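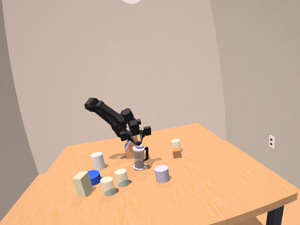

Relatório de progresso — tarefas de cozinha e de balcão
Projeto Prindora, segundo período, entregue em abril
Preparado por Lensa Gebretsadik para Fasil Tilahun, Fundo Feltmont

1. Situação geral

O trabalho deste período foi quase todo feito em simulação, como previsto no plano. A pergunta do financiamento continua a mesma: um braço com pinça já consegue fazer sozinho as tarefas miúdas de uma copa ou de um balcão de loja? A resposta curta, hoje, é que faz algumas, devagar, e falha em outras que uma pessoa resolve sem pensar.

Montamos a mesa de tarefas com formas simples (cilindros, uma caixa, um cubo) e um recipiente transparente com alça, do tipo prensa francesa ou caneca com tampa. O recipiente é o objeto que mais nos interessa. As formas simples servem de vizinhança e são trocadas de lugar entre uma tentativa e outra.

2. O que foi feito

Rodamos 3.354 tentativas, divididas em 56 arranjos de mesa. Cada arranjo tem três tarefas: aproximar a pinça do recipiente por cima, pegá-lo pela alça e levá-lo até um ponto livre da mesa sem derrubar nada. Uma tentativa só conta como concluída se as três forem cumpridas em sequência.

Descartamos 326 tentativas por erro de configuração. Em todas elas o recipiente nascia parcialmente dentro de outro objeto e era lançado para fora da mesa no primeiro instante. O erro foi corrigido pela equipe da Gebreyes, que mantém o simulador, e as tentativas descartadas não entram em nenhum resultado deste relatório.

3. Resultados

A aproximação por cima está resolvida para fins práticos. O braço chega ao topo do recipiente mesmo com objetos altos por perto, e as colisões que restam são com peças encostadas nele.

Pegar pela alça ainda é fraco. Quando a alça está voltada para a área livre, o movimento sai bem. Quando está virada para outro objeto, o controlador tenta a mesma entrada várias vezes e desiste. Limitamos a tentativa a 40 segundos e boa parte das falhas é simplesmente tempo esgotado — o braço não derruba nada, só não termina.

O transporte depende da pegada. Se ela é firme, o recipiente chega ao lugar. Se a pinça segura só a ponta da alça, ele gira no caminho e pousa inclinado.

Não testamos líquido. Qualquer afirmação sobre servir café ou lavar louça seria prematura, e pedimos que isso fique claro se o relatório circular.

4. Dificuldades

A transparência do recipiente prejudica a estimativa de posição. As cores do fundo aparecem através do corpo e o sistema erra a borda, principalmente com madeira atrás. Pintar o modelo de cinza opaco resolveu o problema, mas isso não ajuda quem tem vidro na cozinha, então voltamos à versão transparente.

A entrega da pinça física pela Trarken atrasou. Com isso, a comparação entre simulação e bancada passa para o próximo período. O orçamento não muda.

5. Próximos passos

— Ensinar o braço a girar o recipiente antes de pegar, quando a alça estiver bloqueada.
— Repetir os 56 arranjos com a nova estratégia, mantendo o mesmo limite de tempo.
— Começar a bancada assim que a pinça chegar, com os arranjos mais fáceis.
— Definir com o Fundo se a tarefa de prateleira de loja entra neste ano ou fica para a renovação.

O último ponto precisa de resposta antes da compra das prateleiras. A planilha de despesas segue em anexo separado.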